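Spending Plan for the Desktop Disassembly Cell
Student project report, Ellwood track, November

Our team spent this term working out what it would cost to turn our desktop disassembly bench into something the next group can use without borrowing half of its parts. We went in thinking this would be the dull half of the project. It ended up being the half we argued about most, and we had a great time with it!

The job itself is small. A robot arm takes parts out of an old desktop computer and sets them in a holder plate beside it, and later the same parts go back in. Drives and memory are the interesting ones, because the latches and slots leave so little room for fingers. So the money question is which equipment makes those few moves more reliable, and which equipment only looks nice on an order form.
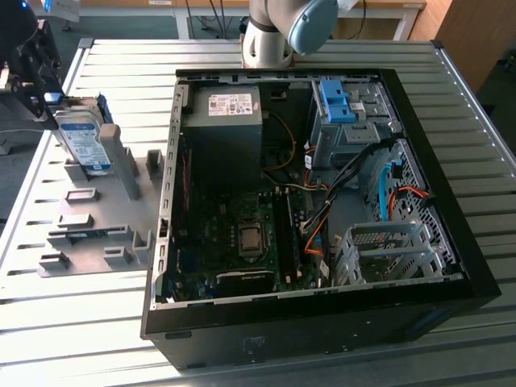
Briren wrote back on our first draft that we should price the fingers before the arm, because a worn fingertip will stop the bench for a week and nobody ever budgets for spares. We had put all the fingertips on one line called "misc," so that hurt a little (fair enough, though). The second draft has a line for fingertips, a line for fasteners and a line for cables, and all of them went up.

The biggest single item is a replacement gripper. We compared two. The Kilus model is $998 and comes with its mounting bracket. The Selason model is $560, but the bracket is extra and we would have to draw our own adapter. We made a rough adapter in CAD to see how bad that would be, and it came out to an evening of work plus a few reprints. On paper the cheaper one wins easily.

We still recommend the Kilus. Its fingers are narrower, and the space around a drive bay is tight enough that we care about that more than about grip force. If the budget gets cut, the Selason is a good fallback and we would be happy to use it.

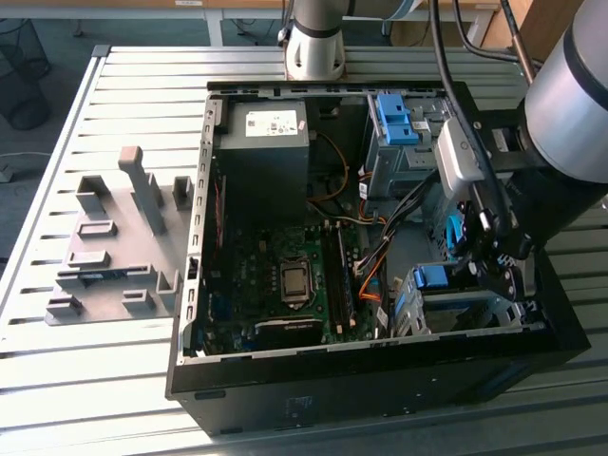

The next item is fixtures, and this is where we want to spend less than we first planned. Our early budget had machined holders. Printed ones can be changed the same afternoon when a part sits badly, and we changed ours a lot. We are asking for 6 spools of filament and no machining at all. We would also like a spare base plate, so that one layout can stay on the table while another is being tried.

Then there are the computers to take apart. Used office desktops are easy to find, but mixed models mean new holder shapes every time, so we suggest buying matching ones and keeping a cabinet of loose drives and memory modules for practice. Latches are plastic and they will wear out. Please order extra caddies!

Cameras came last, and we nearly skipped them. A view from the side of the table is fine for planning a move, but for the final bit of reaching in we wanted a close view from the gripper too. 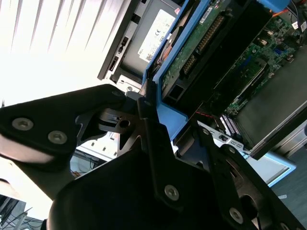 Figure 3. View from the gripper, with the open desktop computer behind it.

We are not asking for new cameras this round. We are asking for proper mounts, longer cables and clips to keep those cables tidy along the arm. These are cheap lines and we think they should be approved even if everything else waits.

Order of purchase, if the money comes in parts: fingertips and cables first, filament next, then the gripper, then the matching desktops. Delivery on the Kilus gripper is quoted at more than 2 months, so that order should be placed early even though it sits third on our list. The full price sheet is in the shared folder, with the Selason option on its own tab.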